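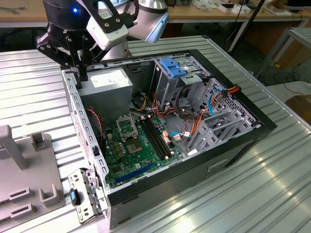 Fil : garder son vieux PC fixe, ou pas

Accueil | Fils | Archives | À propos
Imprimer | Envoyer par e-mail

lundi 5 janvier

1/
On me redemande tous les ans en janvier si faut racheter un ordi. Réponse courte : non. Réponse longue, bah c'est ce fil. Je tape vite, pardon pour les fautes.

2/
D'abord la question que personne se pose au magasin : tu fais quoi avec ? Mails, impôts, photos, 2 ou 3 tableurs. Une tour de bureau d'occasion fait ça très bien. La mienne, 89 euros chez Stollar en août, clavier compris (moche, le clavier).

3/
« Oui mais il est lent. » Lent comment ? Lent au démarrage – souvent le disque. Lent avec trente onglets – la mémoire. Lent tout le temps et il souffle comme un boeuf – poussière, pâte thermique séchée. Trois pannes différentes et le vendeur te propose la même réponse.
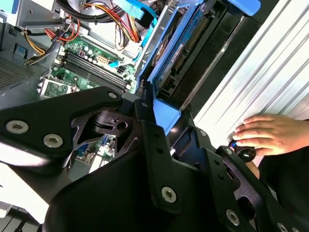 et quasi toujours la réponse c'est une machine neuve, avec un crédit en dix fois et une extension de garantie. Ma voisine a failli signer. On a ajouté de la RAM et désinstallé deux antivirus qui se battaient entre eux. Terminé, elle s'en sert encore.

4/
Avant d'acheter une barrette : noter le modèle exact de la carte mère. Pas celui de la tour, celui de la carte. Je me suis fait avoir, DDR3 dans un slot DDR4, ça rentre pas et faut surtout pas forcer. Retour à mes frais évidemment.

5/
Débrancher. Du mur. Pas juste éteindre. Appuyer ensuite sur le bouton de marche quelques secondes, toucher le métal du boîtier. Et l'alim on ne l'ouvre JAMAIS, même débranchée. C'est la seule règle du fil où je rigole pas.

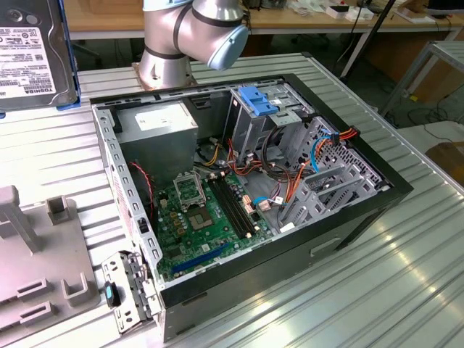
6/
Le processeur. En changer, ça vaut rarement le coup, sauf si on vous en donne un compatible. Si vous le faites quand meme : lumière du jour, mains propres, on ne touche pas les contacts du socket. Une broche tordue et c'est la carte entière qui part.

7/
Geum-ok Seok (l'atelier Baek, à Skendstead) me disait que la moitié des tours qu'on lui dépose « mortes » ont un câble mal remis. Elle commence par tout rebrancher. Elle facture 30 euros le diagnostic, remboursés si c'était que ça. Allez la voir.

8/
Le système maintenant. Si votre Windows n'est plus mis à jour et que la machine refuse le suivant : Linux, une version légère, essai sur clé USB avant d'installer quoi que ce soit. Imprimante à tester en premier ! Le scanner aussi, moi j'ai oublié le scanner.

9/
LES SAUVEGARDES. J'ai perdu 3 000 photos en déménageant à Bivberg, un disque externe tombé d'un carton, un seul exemplaire. Mariage de mon frère dedans. Il m'en parle encore. Donc deux copies, deux endroits, et on vérifie qu'elles s'ouvrent.

10/
Vous donnez ou jetez la machine ? Sortez le disque avant, ou effacez-le pour de vrai. Vider la corbeille ça efface rien du tout. J'ai déjà récupéré une tour de vide-grenier avec toutes les fiches de paie du monsieur. Tout remis à zéro, mais bon.

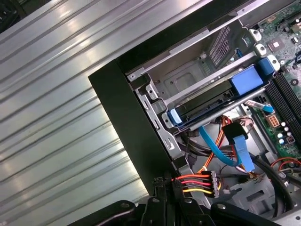
Disque dur dans sa cage, boîtier ouvert.

11/
Question reçue en MP : et les portables ? Plus pénible, batteries collées, mémoire soudée sur beaucoup. Je ferai un autre fil, pas ce soir, j'ai un gratin au four.

12/
Si vous avez un modèle précis mettez la référence en réponse, je regarde demain. La référence hein, pas « le noir ».

Contact | Mentions légales | © Tous droits réservés | Haut de page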